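Chapter 11
Baskets, Bins, and the Things We Put Away

What this chapter covers
Open and closed weaves
Choosing a basket for a job
Lining, cleaning, and drying
Key words: stake, weaver, openwork, liner

If you grew up in a house with a basket by the door, you probably never gave it much thought. Mittens went in, mail went in, and once in a while somebody tipped the whole thing out on the rug to look for a missing key. A basket is about as plain a piece of household equipment as there is, and yet by the time you have finished this chapter I hope you will find yourself turning them upside down in shops and holding them up to the window (I do this everywhere, and my family has learned to walk on ahead).

In Chapter 10 we sorted the contents of a hall closet into groups and talked about what to keep. Now we need somewhere for all of it to live. Shelves are fine for things that stack, and drawers are fine for things that lie flat, but a household is full of objects that do neither: scarves, balls of yarn, onions, dog leashes, wooden blocks. For these we want a container with an open top and enough give in its walls to forgive us for stuffing it.

Let's begin with how a woven basket is put together, as the rest follows from that. The upright pieces are called stakes. They are the ribs of the basket, and they set its height and shape. The pieces that travel over and under them, around and around, are called weavers. Weavers may be round like a cord or flat like a ribbon, and they may be pushed down hard against each other or left with a little room between. Pushed down hard, they make a close weave, which hides what is inside and holds small things well. Left with room, they make openwork, which lets air through and lets crumbs and sand out.

Plenty of baskets use both. A maker may keep the wall tight for strength and let the gaps open up lower down, and you can miss this entirely when you look from the outside in ordinary room light. Take the basket to a lamp, look down into it, and the gaps show themselves at once.

Before you read on, choose one basket at home and look into it with a light behind it. Drop in a button, a dry bean, and a pencil, and give it a gentle shake. Write down what stays and what slips through. We will come back to your notes in the section on liners, where we compare a plain cotton liner with the stiff paper kind, and again in the exercises at the end of the chapter, where you will plan the storage for a small entryway.

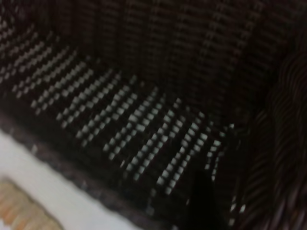
Figure 11.1 Inside a dark brown wicker basket. Light comes through the small gaps in the weave; the upper back wall is woven more tightly.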